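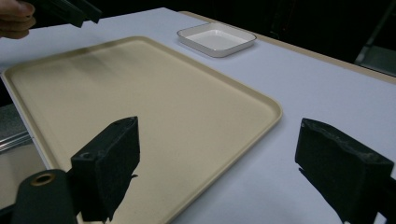
쟁반은 그냥 그릇을 나르는 물건인데 요즘은 왜 다들 그걸 식탁 위에 모셔 두느냐고, Chin-lung Chung은 물었다. 지난 호에 실린 '식탁 위의 여백' 기사를 읽고 보내온 편지의 첫 줄이었다. 편지는 꽤 길었고 뒤로 갈수록 화가 나 있었다. 밥 먹을 자리의 절반을 쟁반이 차지하고, 그 쟁반을 치우려고 다른 쟁반을 꺼낸 적이 있다고 했다.

편집부에서는 웃었지만 나는 좀 찔렸다. 그 기사를 쓴 사람이 나였기 때문이다. 큼직한 크림색 쟁반 하나가 식탁을 정돈해 준다고 썼다. 다시 읽어 보니 근거가 없다. 정돈된다고 쓴 사람의 식탁이 그날 정돈되어 있었을 뿐이고, 그건 마감 때문에 사흘 동안 집에서 밥을 안 먹은 덕이었다.

그래서 4월 내내 쟁반을 썼다. 아침에도 쓰고, 밤 열한 시에 라면을 먹을 때도 썼다. 얇은 테가 둘린 흰 사각 접시도 옆에 두고 같이 써 보았다. 이 글은 그 결과인데, 미리 말해 두자면 대단한 발견은 없다.

## 테두리 이야기부터

쟁반을 파는 사람들은 색부터 말한다. 오트밀, 아이보리, 샌드, 버터크림. Sakier의 카탈로그에는 크림색 계열만 한 면을 가득 채우고 있는데, 인쇄된 종이를 창가에서 보았을 때와 부엌 등 아래에서 보았을 때 순서가 바뀌어 보였다. 매장 직원은 조명 차이라고 했다. 그럴 것이다. 그렇다면 그 이름들도 조명에 붙여야 맞는 것 같은데, 거기까지는 따지지 않았다.

내가 보기에 쟁반에서 먼저 따질 것은 테두리다. 테두리가 낮으면 국물이 넘치고, 높으면 접시를 꺼낼 때 손가락이 걸린다. 둥글게 말려 올라간 테두리는 보기에 부드럽고 행주질도 쉽다. 모서리까지 둥글면 구석에 깨가 끼지 않는다. 대신 각진 그릇을 바짝 붙여 놓을 수가 없다. 사각 접시를 둥근 모서리에 놓으면 틈이 남고, 그 틈에 간장 종지를 놓으려면 종지가 아주 작아야 한다. 우리 집 종지는 다 그보다 컸다.

손잡이가 없는 쟁반은 또 다른 문제다. 판매 문구에는 '어느 방향에서나 들 수 있다'고 되어 있다. 나는 이 문장을 오래 의심했다. 어느 방향에서나 들 수 있다는 말은 식탁에 납작하게 놓인 쟁반 밑으로 손가락을 넣을 줄 아는 사람에게만 맞는다. 식탁 끝으로 조금 밀어내서 한쪽을 허공에 띄운 다음 받쳐 드는 요령을 다들 알고는 있다. 찻잔을 네 개 올린 상태에서 그 요령을 쓰고 싶은 사람이 얼마나 될까. 손님이 보고 있으면 더 그렇다.

Ginderton의 생활용품 가게에 갔을 때 이걸 물어보았다. 주인은 손잡이 달린 쪽을 꺼내 보여 주면서도, 잘 나가는 건 없는 쪽이라고 했다. 사진이 예쁘게 나오니까요. 그 대답은 마음에 들었다. 적어도 팔려고 지어낸 말은 아니었다.

## 무광이라는 약속

무광 표면에 대해서는 할 말이 좀 있다.

몇 해 전까지 쟁반은 번쩍거렸다. 어릴 때 집에 있던 쟁반은 꽃무늬 위에 두껍게 코팅이 되어 있어서 천장 형광등이 그대로 비쳤다. 촌스럽다고들 했고 나도 그렇게 생각했다. 그러다 어느 순간 그릇이며 수저며 쟁반이 모두 무광이 되었다. 잡지도 책임이 있다. 우리는 '빛을 조용히 머금는' 같은 표현을 몇 번이나 썼는지 모른다. 내가 쓴 것만 해도 창피할 정도로 많다.

무광 크림색 표면은 빛을 머금는지는 몰라도 얼룩은 확실히 보여 준다. 어딘가에 희미한 회색기가 돌면 그게 그림자인지 문지른 자국인지 한참 들여다보게 된다. 고개를 기울여도 보고 쟁반을 돌려도 본다. 그림자면 따라 움직이고 자국이면 남는다. 하루에 두 번쯤 이러고 있으면 사람이 좀 우스워진다. 꽃무늬 쟁반 시절에는 김칫국물이 떨어져도 꽃잎이 한 장 늘었나 보다 했다.

관리법도 찾아보았다. 베이킹소다를 쓰라는 글이 있고 절대 쓰지 말라는 글이 있다. 중성세제에 담가 두라는 글 바로 아래에는 담가 두면 안 된다는 댓글이 달려 있다. 재질마다 다르다는 걸 감안해도 다들 너무 확신에 차 있다. 나는 부드러운 스펀지와 미지근한 물로만 닦았다. 한 달 사이에 생긴 자국 가운데 하나는 지워졌고 하나는 그대로다. 지워지지 않은 쪽은 싱크대 옆에 세워 두었다가 수전에 긁힌 자리 같은데, 확실하지는 않다.

## 가격표 앞에서

Clillden 시장 골목에서 본 쟁반은 4000원이었다. 그 옆의 작은 것은 2000원. 가게 앞 플라스틱 상자에 세로로 꽂혀 있었고, 먼지가 앉아 있었고, 테두리 높이는 앞서 말한 카탈로그의 물건과 별로 다르지 않았다. 큰 것을 하나 샀다. 비닐봉지에 넣어 주는데 봉지가 작아서 반쯤 삐져나온 채로 버스를 탔다.

비싼 쟁반이 왜 비싼지 설명을 들어 보면 대개 세 단계를 거친다. 처음에는 재료를 말하고, 그다음에는 만드는 손을 말하고, 그래도 듣는 사람이 고개를 끄덕이지 않으면 철학을 말한다. Tai라는 이름을 단 편집숍에서는 내가 고개를 끄덕이기도 전에 철학부터 나왔다. 쟁반은 '식탁 위에 그리는 방'이라고 했다. 방이라면 문이 있어야 할 텐데, 하고 생각하는 사이에 설명이 끝났다.

시장 쟁반과 집에 있던 크림색 쟁반을 번갈아 써 보았다. 물컵을 채워 올리고 부엌에서 거실까지 걸었다. 둘 다 엎지르지 않았다. 빈 접시를 올리고 기울여 보았더니 시장 쟁반 쪽이 먼저 미끄러졌다. 이 정도면 차이라고 해도 좋겠지만, 저녁상을 차리면서 쟁반을 그렇게 기울일 일은 없다. 솔직한 차이는 소리에서 났다. 숟가락을 내려놓을 때 시장 쟁반은 깡 하고 운다. 아이가 자는 집이라면 이 한 가지로 돈을 더 쓸 만하다고 본다. 우리 집은 아무도 일찍 자지 않는다.

## 흰 식탁에 크림색을 놓는다는 것

Chung의 편지에는 색 이야기도 있었다. 흰 식탁에 크림색 쟁반을 올리면 식탁이 더 하얘 보이는 게 아니라 쟁반이 누레 보인다고, 그는 썼다. 처음에는 심술이라고 생각했는데 며칠 지나니 그의 말이 자꾸 떠올랐다. 흰 상판은 기준이 너무 세다. 크림색도 베이지도 그 위에서는 오래 쓴 흰색처럼 보일 때가 있다. 형광등 아래서 특히 그렇고, 밤에 식탁 등만 켜면 좀 낫다.

그나마 도움이 된 건 가장자리에 나무색이 있는 상판이었다. 흰색과 크림색 사이에서 눈이 갈 데가 하나 더 생긴다. 비슷한 일을 작은 접시도 한다. 가장자리에 어두운 선이 얇게 둘린 흰 접시는 흰 상판 위에서도 어디서 끝나는지 분명하다. 선 없는 흰 접시를 흰 식탁에 두었을 때 반찬 젓가락이 접시 턱을 치는 일이 얼마나 잦은지, 노안이 온 사람들은 알 것이다. 나는 올해부터 안다.

이런 접시를 '포인트 식기'라고 부르는 기사가 많다. 그 단어를 나는 믿지 않는다. 선은 쓸모가 있어서 좋다. 다만 테두리의 색 선은 그릇에서 먼저 닳는 곳이기도 하니, 살 때 손톱으로 살짝 짚어 보고 턱이 느껴지는지 확인하는 편이다. 턱이 느껴지는 것이 빨리 벗겨진다고 단정할 만큼 많이 써 보지는 않았다.

## 올려 두는 쟁반과 나르는 쟁반

다시 편지로 돌아가면, 그의 질문은 결국 쟁반이 왜 식탁을 떠나지 않느냐는 것이었다.

내 식탁에서 4월 첫 주의 쟁반은 그릇을 날랐다. 둘째 주에는 소금통과 후추통이 올라간 채로 자리를 잡았다. 치우기 귀찮아서였다. 곧 영양제가 올라오고, 고지서가 올라오고, 어디서 나왔는지 모를 건전지가 올라왔다. 정리 전문가들은 이걸 '구역 만들기'라고 가르친다. 흩어진 물건을 쟁반에 모으면 정돈되어 보인다는 것이다. 보이기는 한다. 건전지는 여전히 다 쓴 것인지 새것인지 모른다.

셋째 주에는 쟁반을 비우고 아무것도 올리지 않은 채 식탁에 두었다. 잡지에 나오는 식으로 비스듬히 놓아 보기도 했다. 이틀은 기분이 좋았다. 커다란 빈 면이 식탁에 있으면 방이 넓어 보인다는 말에는 일리가 있다. 그러나 밥때가 되면 그 면이 다 내 팔꿈치가 있어야 할 자리였다. 국그릇을 쟁반 안에 놓자니 테두리 때문에 손목이 꺾이고, 밖에 놓자니 식탁이 모자랐다. 결국 쟁반을 들어 의자에 세워 두고 먹었다. 다 먹고는 그릇을 손으로 날랐다. 쟁반이 의자에 있다는 걸 잊고 있었다.

우리 건물 209호에서는 쟁반을 냉장고와 벽 사이 틈에 꽂아 둔다. 커피를 얻어 마시러 갔다가 보았다. 필요할 때 쏙 빼서 쓰고, 헹궈서 다시 꽂는다. 벽에 닿는 쪽에는 헌 양말을 잘라 대 놓았다. 보기 좋냐고 물으면 그렇지는 않다. 그런데 그 집 식탁은 넓었고, 커피와 과자는 한 번에 왔다.

그 뒤로 나도 세워서 두기로 했는데 우리 집 냉장고 옆에는 틈이 없다. 싱크대 아래 칸에 냄비 뚜껑과 나란히 넣었더니 뚜껑을 꺼낼 때마다 쟁반이 쓰러진다. 파일 꽂이를 쓰라는 조언을 들었고, 문구점에서 하나 사 왔고, 쟁반이 커서 안 들어갔다. 살 때 길이를 재지 않은 탓이다. 쟁반을 사면서 식탁 폭을 재는 사람은 있어도 수납장 깊이를 재는 사람은 드물지 싶다. 파일 꽂이에는 지금 도마가 들어가 있다. 이건 괜찮다.

## 그래도 산다면

편집부에서는 기사 끝에 고르는 요령을 넣어 달라고 한다. 요령이라고 할 만한 것은 적다. 마음에 드는 쟁반이 있거든 그 자리에서 들어 보시라. 선반에서 집어 들지 말고 평평한 탁자에 한 번 내려놓았다가 다시 드는 것이 좋다. 직원이 이상하게 볼 수 있다. 나는 그렇게 해서 두 개를 포기했고 아쉽지 않았다.

집에서 제일 자주 쓰는 그릇의 지름을 알아 가면 더 좋겠다. 큰 쟁반이면 다 되리라고 생각하기 쉬운데, 큰 쟁반은 문을 지날 때 몸을 틀게 만든다. 국 두 그릇과 반찬 접시 몇 개를 올린 채로 몸을 트는 일은 생각보다 어렵다. 혼자 사는 집이라면 작은 것부터 써 보기를 권한다. 시장 골목의 2000원짜리로도 한 달은 충분히 시험할 수 있다.

색은 마지막에 고르시라. 매장 조명 아래서 고른 색은 집에 오면 어차피 다른 색이다.

Chung에게는 답장을 보냈다. 지난 기사에서 정돈된다고 쓴 부분은 과장이었다고 썼고, 빈 쟁반을 식탁에 두는 일에 대해서는 이제 나도 회의적이라고 썼다. 크림색 쪽은 아직 버릴 생각이 없다고도 덧붙였다. 며칠 뒤에 짧은 답이 왔다. 자기는 손잡이 달린 걸로 새로 하나 샀고, 지금 식탁 위에 있다고 했다.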